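Tolteo Set-Up Guide, Shop Floor Edition
Section 8: Chair and stool tasks

Read this section before you put a Tolteo arm on any job that involves moving seating. Clearing stools so a floor can be swept is a chore many buyers ask for first. The arm can do part of it. A person still has to set up the area, start each run and stay within reach of the stop button.

8.1 Preparing the floor

1. Choose one stool to start with. Use a stool with a backrest, as the gripper needs an edge to hold.
2. Stand the stool on bare, level floor with clear space on all sides.
3. Move cables out of the travel path. The arm does not steer around them.
4. Mark the target position with tape. Old marks may stay down if the new ones are a different color.
5. Check the head camera view. The whole seat should show, along with the top of the backrest.

Note: Shiny concrete and glossy black padding both throw back ceiling light. If the glare falls on the seat edge, dim the lamp above it or shift the stool.
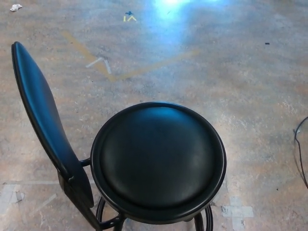 Katia Fiore writes that in her shop a person clears the stools and sweeps before the arm has finished its second stool, and she would not buy one for this job alone. For a small shop that is a fair reading. The arm is slow, and we do not sell it as a replacement for a worker. It makes more sense where the same few moves are repeated through a long shift.

8.2 Gripping the backrest

1. Set grip force to 10 on the hand control. Do not go above 80 on padded parts.
2. Bring the gripper in over the top edge of the backrest.
3. Lower it until the fingers are on either side of the edge.
4. Close the fingers and wait for the steady tone.
5. Pull at low speed. Stop if the stool tips or turns.
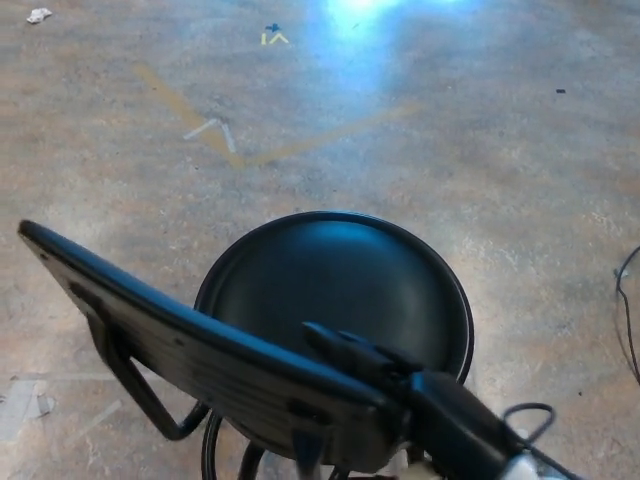
Fig. 8-2. Gripper at the top edge of the backrest.

Caution: Never let the arm lift a stool clear of the floor. Drag only.

Caution: A swivel seat can turn under load. Lock it before the first run or leave that stool to a person.

8.3 What to leave to people

Stacking, turning stools upside down on tables and wiping seats are not supported in this release. Check the finger pads for wear every 2,000 cycles and replace them as a pair.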